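Report on the Visit to the Grondham Open Day

The Bivia user group was received at the Grondham works on March 23, 2018. The visit was devoted to the new interface boards for industrial computers, which are assembled and tested on the ground floor of the main building.

Prakash Poduval opened the day with a talk on the Herner bus card. The card carries its own processor and a shared memory of 500 kilobytes, so that the host computer is not stopped while data is being moved. Address settings are made by software - the jumpers of the earlier model have been dropped. A rack of 29 cards was running on the test bench during the talk.

The group then followed the path of a board from solder paste to final test. Each board spends 900 seconds in the heat chamber under load. Boards that fail are marked and returned to the repair desk with a printed error list.
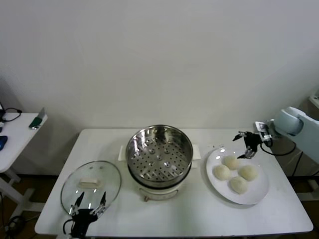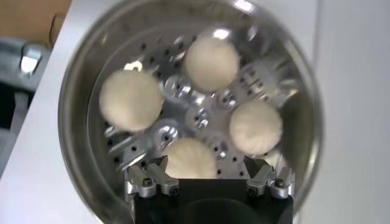
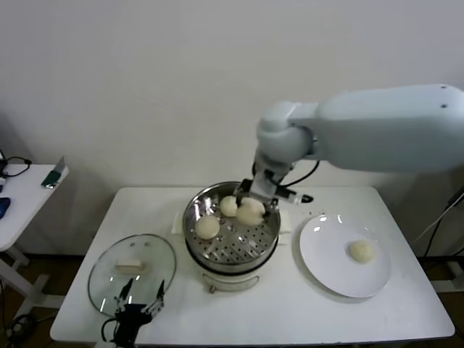
Noémi Vass remarked that the error list would be of more use to customers if it gave the memory address of the fault as well as the test number. The works agreed to look into this for the July release of the test software.

The afternoon was given to driver support. Drivers for the older cards will be kept up as long as the 3000 units in the field remain in service. Source code is supplied on request, and a short manual on interrupt handling was handed out. Questions on the Okonkwo adapter were held over to the next meeting of the group.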